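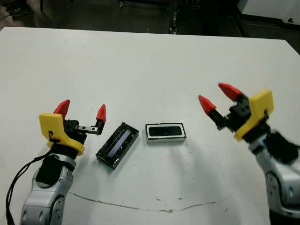
Ghazal Esfahani asked last time whether a sample that isn't random is just useless, and if so why are we spending three weeks on them. Fair. Short answer no, long answer is these notes.

Week 4 - Sampling, part two

Reading was chapter 5, skip the bit on cluster weights, we do that after the break.

Recap from week 3
Population = everyone you want to say something about
Frame = the list you actually draw from
Sample = who you drew
Respondents = who answered
Four different groups. Most of the mistakes in your homework came from mixing up the last two.

Example we used on the board, the Rostami bus survey. Town wants to know if riders would pay more for a later evening bus. Frame is the list of monthly pass holders, 2000 names. Sample 225. Replies 46.

What's wrong before anyone opens a single reply?
- pass holders are not all riders. People who pay cash are missing, and they may be exactly the ones who ride late
- 46 out of 225 is a response rate of about 20 percent. Not a crime. But who are the other 179?
- the form was mailed in June, when the college kids are gone

First one is coverage error. Second is nonresponse. Third is sort of both, we argued about it and I'm leaving it open.

Note: a bigger sample does NOT fix coverage error. Mail all 2000 and the cash riders are still missing. You get a very precise answer about pass holders. This will be on the midterm in some form.

Types of non-random sample
Convenience - whoever is standing there. Cheap, fine for testing your wording.
Quota - you fill slots (so many under 30, so many over 60). Looks balanced. Inside each slot it is still convenience.
Snowball - each person names the next. Used for groups with no list. Tends to stay inside one circle of freinds.
Volunteer - online polls, call-ins. Strong opinions come in first.

Back to Ghazal's question. Non-random samples are good for finding out what the questions should be. Talk to 11 late riders at the stop and you learn there is a problem with the transfer at Murkero that the form never asked about. What you can't do is say "three of 11, so 27 percent of riders". No margin of error either, the formula assumes random selection and will hapily give you a number anyway.

Chin-lung Yuen's point from section - random selection and random assignment are different things. Yes. Selection is about who gets in, assignment is about who gets which treatment once they're in. Experiments are week 7.

For next time
Problems 2, 3 and 6 at the end of the chapter. On 6 draw the frame and the population as two circles and shade the part that's missing. Show the arithmatic.
One paragraph on a poll you saw this week - who was in the frame, who wasn't.
Office hours moved to 3:30, same room.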